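Search this site
Type and press enter
Filed under: Walks & Waterways, Odds and Ends

Three days on the Selcombe Canal, and I want to go straight back

14/04/2023

I have been meaning to walk the whole of the Selcombe Canal for years, and in March I finally did it, all 30 miles, from the basin at Fonalville down to the old wharf at Kusmont. My knees are still complaining. I would do it again tomorrow if someone offered to carry the bag!

If you haven't come across it (and most people I talk to haven't), the Selcombe is one of those early, wriggly canals that goes the long way round everything. The company got its permission in 1754 and then seems to have spent its money very carefully, so where a later canal would have had a cutting or a great big embankment, this one just follows the hill. You can be walking for an hour and look across a field and see the bit of towpath where you ate your sandwich. I love that. It drives some walkers mad, but I think if you wanted to get somewhere quickly you'd be on the bus.

I started at Fonalville on a grey morning with a cheese roll in each pocket. The basin has been tidied up a lot. There used to be a scrapyard right up against the water and now there are benches and a café with very good tea, served in a proper pot with a second pot of hot water on the side, which is how I judge a place. The first mile out of town isn't pretty, all backs of warehouses and shopping trolleys, but there's a lovely brick bridge just past the gasworks with deep grooves worn into the corner by tow ropes. You can put your whole finger in them. I always do.

After that come the locks. There are 61 on the whole canal and they are not spread out fairly. You get a handful in the first few miles, then nothing for ages, then the great staircase above Selcombe itself, where they come one after another down the hillside and you can stand at the top and see gates all the way down to the river. I met a boat coming up with a crew of four, all in matching yellow hats, and ended up helping with the gates for most of the afternoon. I'm hopeless at winding the paddles but I can lean on a beam as well as anyone. They gave me ginger cake. It was still light when we got to the top and then of course I had to walk all the way back down again to find my bed for the night.

I stayed above the pub in Selcombe, in a room with a sloping floor and a bath so deep I had trouble getting out of it. Dinner was a pie. I won't go on about the pie, except to say the gravy came in its own jug and I finished the jug.

The second day was the one I'd been looking forward to, because it's the day of the tunnel. Grewal Tunnel is 400 yards long, which isn't much by canal standards, but there's no towpath through it, so the boatmen had to lie on their backs and push with their feet along the walls while the horse was led over the top. You can still follow the horse path. It goes up through a beech wood, past a little round brick tower that lets air down into the tunnel, and if you put your ear to the grating you can hear the drips. I stood there for a good ten minutes. There was a robin going in the hedge, and the drips, and that was it. Then a boat went through underneath and its engine came up the shaft like somebody snoring in a cupboard, and I laughed out loud on my own in a wood.

The far end of the tunnel is muddy. I mean really muddy. I had my good boots on and still went in over the ankle, and one of the cheese rolls was lost (long story, there was a spaniel). If you go before May, take gaiters, and take a stick as well if you've got one. The path is cut into the side of the hill for half a mile or so and the outer edge has slumped in places. It's perfectly walkable, just don't look at your phone.

What I hadn't expected was the wildlife. I'm not a proper birdwatcher, I know a dozen birds and get excited about all of them, but I saw a kingfisher twice, or two kingfishers once each, and herons at nearly every bend. There were primroses all along the south-facing bank past Grewal, and the blackthorn was just coming out, so from a distance the hedges looked as if somebody had shaken flour over them. And frogspawn! Great heaps of it in the old winding hole, which has silted up and is more pond than canal these days.

The last day, down to Kusmont, is flat and easy and a bit bleak in a way I enjoyed. It's big fields, big sky and a wind that goes right through your coat. The milestones along this stretch are the originals, short fat stones with the distance cut on two sides, and several have sunk so far that only the top line of lettering shows. I crouched down to read every single one. By the time I got to the wharf I had mud up to both knees and had been talking to myself for some time.

Kusmont Wharf has one crane left, hand-cranked and rusted solid, and a long low warehouse with a wooden canopy that sticks out over the water so that boats could unload in the rain. There's a small museum upstairs. It only opens in the afternoons and I very nearly missed it, so do check before you go. They've got the toll books laid out in glass cases and I could have stayed until closing — page after page of coal, lime, barley, more coal, and then out of nowhere, one harpsichord. I've been thinking about that harpsichord ever since. Who was it for? Did it go through the tunnel, with a man's boots going along the wall on either side of it?

A few practical bits. The bus back from Kusmont goes from outside the church and the last one is earlier than you'd think. There's nowhere to buy food between Selcombe and the tunnel, so stock up at the bakery, which does a very decent sausage roll. The towpath is fine for dogs, though there are a couple of stiles on the horse path that a big dog would need a hand with.

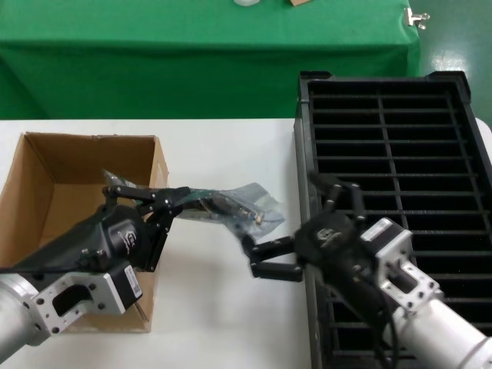

I should add that you don't have to do it in three days. Two would be possible if you're quick on your feet and don't stop to read milestones, and four would give you time for the river loop at Selcombe, which I skipped and have been cross about ever since. Next time I'm going the other way, uphill from Kusmont, and I'm bringing more cheese rolls.

Recent posts
A wet weekend and a very good bookshop
Bridges with grooves in: my favourites so far
Which flask? I have opinions
The river loop at Selcombe (one day!)
Marmalade, second attempt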